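Ticket: Scripture pop-ups open the wrong chapter in Psalms
Product: Clistivel (study notes and audio library)
Opened by: Parveen Jadoon
Assigned to: Weidong Xia
Status: Fixed, watching

Parveen Jadoon, 9:10 am
Hi team! First, our small group is loving the new study notes. We're doing the Psalms of Ascent this April and having the teaching audio right beside the text has been wonderful (two people who never did the reading before are now ahead of me!). One snag. When I tap a Psalm reference in the notes, the pop-up shows the psalm before it. I tap Psalm 121 and get 120. Psalm 84 gives me 83, which made for a very different opening devotion, let me tell you. Isaiah and Romans are fine.

Weidong Xia, 9:42 am
Thanks Parveen, great report! Can you tell me which translation you have picked under Reading Settings, and whether Psalm 3 does it too?

Parveen Jadoon, 10:05 am
Psalm 3 is correct! I'm on the default English one. Lihua Shao in my group has the Chinese text set as her second column and hers does the same thing. Wanting Qiu has only English and hers works perfectly, same phone as mine.

Weidong Xia, 10:31 am
Oh, that's a really helpful clue. Do you have a second column turned on as well, maybe the Greek?

Parveen Jadoon, 10:38 am
Yes! I turned on the Greek for the Romans series and forgot all about it.

Weidong Xia, 11:20 am
Found part of it. The Greek Old Testament joins Psalms 9 and 10, so for most of the book its numbers run one behind the Hebrew and English. We have a table that converts between the two, and with a second column open the pop-up was using the Greek number to fetch the English text. Psalms 1 to 8 match in both, so Psalm 3 looked fine. I love that a bug can send you back to how the Psalter was put together!

It doesn't explain Lihua's, though. The Chinese text follows the English numbering. Passing that to Guangming.

Guangming Zeng, 1:15 pm
Got it. The converter switched on for any second column, whatever the language. I've changed it to check the numbering of each text separately. Ran all 1,296 Psalm references in the notes with English alone, English and Greek, English and Chinese. Every one opens the right psalm now, including 114 to 116 and 147, where the Greek splits and joins things again.

Weidong Xia, 1:40 pm
Parveen, please close the app fully, reopen it, and tap Refresh Notes once. Your highlights will stay put.

Parveen Jadoon, 2:22 pm
121 opens 121! And 84 opens 84, "How lovely is your dwelling place." Lihua's is right too. Thank you both so much, we'll be using it tonight!

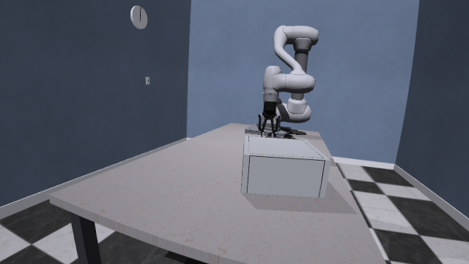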